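Chapter 6
Building the Two-Finger Gripper

6.1 Scope of the chapter

The arm built in Chapters 3 through 5 can reach a point and hold it. It cannot yet pick anything up. In this chapter the reader adds a parallel gripper with two block fingertips, driven by one servo through a pair of linked arm segments. The design follows the one Dezső Szűcs drew up for the Vovirport shared workshop, with changes to suit parts a home builder can print and fasten with hand tools.

The work is split into three stages. Sections 6.2 and 6.3 cover the printed parts and the threaded inserts. Sections 6.4 and 6.5 cover the linkage and the servo horn. Section 6.6 deals with wiring to the Norberg controller board and with setting the travel limits in software.

6.2 Fingertips and posts

Each fingertip is a rectangular block with beveled edges. Two screw holes pass through the top face, one near each end. Print both blocks with the inner face vertical, so that the layer lines do not weaken the screw bosses. The inner faces must be parallel when closed; a small error here shows up later as a part that twists out of the grip.

Brass inserts are set with a soldering iron before assembly. Press each one until its rim is flush with the plastic – a raised rim will hold the next part off its seat. Let the post cool fully before running a screw into it. 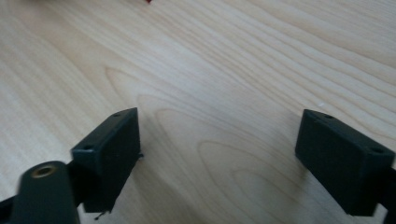 Figure 6.1. Fingertips apart over a wooden tabletop, with a brass insert in the rounded post at lower left.

Check the open position over a flat surface before wiring anything. Move the linkage by hand through its full range. Both fingertips should travel the same distance from the center line, and neither arm segment should touch the body. If one side leads the other, loosen the servo horn, turn it by one spline tooth, and try again.

6.3 Parts and tools

The parts list in Appendix B gives an Asamoah servo and a Jeron screw kit. Equivalent parts may be used if the spline count and thread match. The reference servo runs from 880 to 1,636 microseconds between closed and open. These values are starting points only and must be measured again for each build.

The reader will need a hex driver, a caliper, a soldering iron with an insert tip, and a small file. Clean the mating faces with the file before the first fitting, and take off as little material as possible.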